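Equipment Planning and Budget for a Shared Gripping Test Cell
Group project report, second-year Automation Practice
Wumpini Alhassan and Kwabena Frimpong

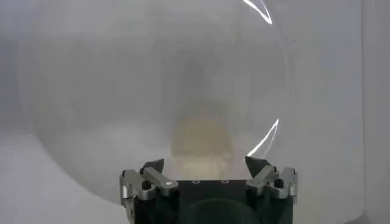

Figure 1. View from the wrist camera: two-finger gripper, fingers apart, with a clear plastic dome between it and a pale yellowish object.

1. Purpose of the report

The department intends to replace the handling equipment in the Quaye teaching laboratory before the next intake. Our task was to work out what has to be bought, what can be kept, and in what order the orders should be placed. The report covers the gripper, the wrist camera, spare parts, test objects and lighting. The arm itself and its controller are outside the scope, as both remain under the maintenance agreement with Dakonlow until the end of the next academic year.

The amount set aside for the work is 227 credits on the internal workshop account. One credit covers a fixed amount of purchasing or of technician time, and the two are drawn from the same account. A cheap part that takes a long time to fit can therefore cost more than a dear part that bolts straight on. Several of our early estimates were wrong on this point and had to be redone.

2. Starting position

The present gripper is a parallel linkage type with two fingers. The link bars are metal and the fingertips are black, wedge-shaped and angled inward. The same general layout can be seen in Figure 1. The housing and linkages are sound. We found no reason to replace the complete unit, although this was the first item on the list we were given.

The fingertips are another matter. They are treated as consumables by the laboratory but have never been budgeted as such. Replacements have been ordered singly, each with its own delivery charge, and the cell has stood idle while waiting for them. The logbook does not record the reason for each change, so we could not separate normal wear from damage caused by student programs.

The wrist camera is kept. Its mounting position gives both fingertips and the gap between them in one view, and this is the view the teaching exercises rely on. Moving it would mean rewriting the exercise sheets.

3. Requirements

We asked the teaching staff what the cell must be able to do and reduced the answers to the following.

R1. Pick and place rigid objects that fit within the opening of the fingers.
R2. Work with transparent covers and containers as well as opaque ones.
R3. Allow fingertips to be changed by a student under supervision.
R4. Return to service on the same day after a fingertip failure.
R5. Need no change to the arm, controller or network.

R2 takes up the largest part of this report. It was added late, at the request of staff who want an exercise on covered objects, and it affects three separate budget lines.

4. Transparent objects

A clear cover causes two difficulties for the camera, and Figure 1 shows both. The edge of the dome is a faint arc against the grey background, while the strongest marks are the white highlights along its right side. A program that searches for bright edges will tend to find the highlights first. The object on the other side of the plastic is blurred to the point where only its colour and general shape remain. No text or outline on it could be used for recognition.

From a purchasing point of view there are three possible answers: a better camera, better lighting, or a choice of covers and objects that makes the task easier. We priced all of them.

A depth camera from Mosell was considered and rejected. The unit is heavier than the present one, the bracket would have to be made in the workshop, and the supplier would not confirm how it behaves with clear plastic. Without a loan unit for testing we could not recommend spending most of the budget on it.

Diffuse lighting was the preferred answer. Two panels, one on each side of the cell, would be expected to spread the highlights into broader and weaker patches. The panels clamp to the existing uprights and need very little technician time.

The third answer costs almost nothing. A narrow band of matt tape round the rim of the cover gives the camera a fixed edge to find. Staff accepted this for the introductory exercise but want the untaped cover kept for the advanced one — so the lighting is still needed.

5. Proposed purchases

All amounts are in credits and include fitting time.

Fingertips, set of spares from Kilico: 58
Lighting panels and clamps: 49
Clear covers and assorted test objects: 17
Fasteners, tape and small tools: 9
Storage tray and labels: 4
Delivery, combined order: 9

Total: 146

The remainder of 81 credits is not allocated. We recommend holding it until the first term of use is complete. If R2 is still not met with the new lighting, it would go towards the camera question, though it would not cover the Mosell unit in full at the price quoted to us.

6. Order of work

The fingertips should be ordered first. Kilico has the longest delivery time of the suppliers we contacted and the cell cannot run without them. The covers and test objects can be bought locally at any time. Lighting should be fitted outside term, as the cell has to be isolated while the clamps are put on the uprights. April is the earliest month in which the technician has free time for this.

After the lighting is fitted, the camera exposure has to be set again. This is a short job but it was missing from our first plan, and it must be done before the students' reference images are taken. Any images taken earlier should be thrown away.

7. Risks

Price changes. The Kilico quotation is valid for a limited period. If it lapses, the fingertip line will need to be checked again before ordering.

Fit. The fingertips are sold for the current version of the gripper. Ours is older. The hole pattern on the drawing matches, but we have measured it on the bench only and have not tried a sample. One fingertip should be fitted as soon as the parcel is opened.

Scratched covers. Clear plastic marks easily, and a scratched cover is a different problem for the camera from a clean one. The storage tray is included for this reason. It was nearly cut to save money, and we would advise against doing so.

Use of the remainder. Unspent credits on the workshop account are normally returned at the end of the year. Written agreement is needed to carry them over, and this had not been given when the report was handed in.

8. Division of work

Wumpini Alhassan gathered the requirements, carried out the bench measurements and wrote sections 2 to 4. Kwabena Frimpong contacted the suppliers, kept the budget sheet and wrote sections 5 to 7. The purpose statement was written jointly.

9. Outstanding items

Confirmation of the carry-over from the finance office.
A revised quotation for the panel clamps, as the first one was for the wrong size of upright.
A logbook column for the reason for each fingertip change, to be added by the laboratory.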